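Research > Housing Markets > Working Papers

November 1, 2023
By Vũ

4.2 Price cuts and relisting

We followed 1161 home listings in Plunside and Bastorcombe until December. A listing counted as relisted if it was withdrawn and came back within 30 days – with or without a new asking price.
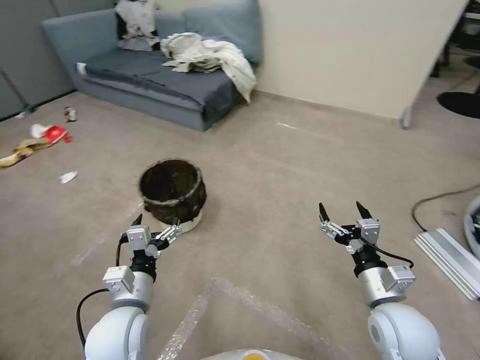 Vol. 30, No. 4

Figure 3. Two robotic arms over a carpeted floor.

Sellers in Plunside cut their price sooner. In Bastorcombe, 300 homes were relisted at least once, and 100 of those sold below what the owner had paid. The Kundar index, which tracks asking prices only, misses these losses. We therefore use recorded sale prices in Section 5.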